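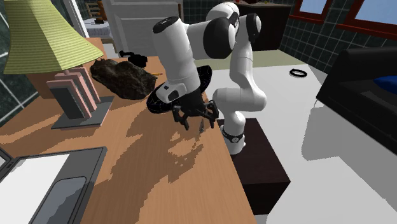 Tulevier Footpath and Crossing Survey

README, last changed 5/11/18

Welcome! This folder holds the results of our walk-everything survey of Tulevier, a town where you can get nearly anywhere on foot if you know which side of the road to be on. We wanted a record of what it's like to walk each block, and now we have one, and it's free for anyone to use.

What's in the folder

blocks.csv — one row per side of a block, 576 rows in all
crossings.csv — every marked crossing we came to, plus the unmarked ones people clearly use
waits.csv — wait times at signals, in seconds
notes.txt — free comments from the walkers, lightly edited for spelling

Columns in blocks.csv

block_id: a number we made up. It does not match the town's street numbering, sorry.
side: N, S, E or W
width_cm: the narrowest usable width, measured between the curb and whatever sticks out farthest (hedge, pole, steps)
surface: paved, gravel, grass, none
shade: 0 to 3, where 3 means you could walk the block at noon in June and stay cool
bench: yes or no
step_free: yes only if both ends have a dropped curb

An empty cell means we didn't record it. A zero is a real zero.

How it was done

Walkers went out in pairs, one with the tape and one with the form. Each side of each block was walked once in daylight. Signal waits were timed from pressing the button to the green figure, three tries per signal, and all three are in the file so you can work out your own average. We love this part of the data! The crossing at Dukach Road is the champion, with a longest wait of 65 seconds, and anyone who has stood there in the rain with groceries will be glad to see it written down.

Distances to bus stops follow the path a person would walk, including the detour around the Alport rail yard. On a map the houses north of the yard look close to the stop. On foot it's another matter, and we've marked every block more than 300 meters from a stop in the far_stop column.

Known problems

Grabowska Street was being dug up when we got there, so widths on the south side are for the temporary path. Shade was scored by eye and two pairs can easily differ by a point. Alleys are left out unless they go through to another street.

The step_free column is stricter than many people expect. A block with a perfect ramp at one end and a high curb at the other gets a no.
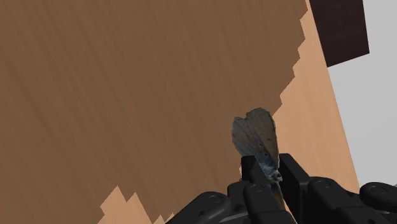

Lilla Halász: I'd split step_free into two columns, one for each end. I push a stroller down Grabowska Street most mornings and one good ramp is still worth knowing about, even if I have to turn around.

Great idea, and it's going in. The paper forms do have both ends on them, so it only needs typing up. The new columns will be ramp_start and ramp_end, and step_free will stay as it is so older scripts keep working.

Using the data

Do whatever you like with it: maps, school projects, letters to the town council. Please name the survey when you publish something, and send us a link — we really do enjoy seeing what people make. If you find a mistake, send the block_id and the side along with the correction.

Forms, typing and file layout: Miłosz Tokarz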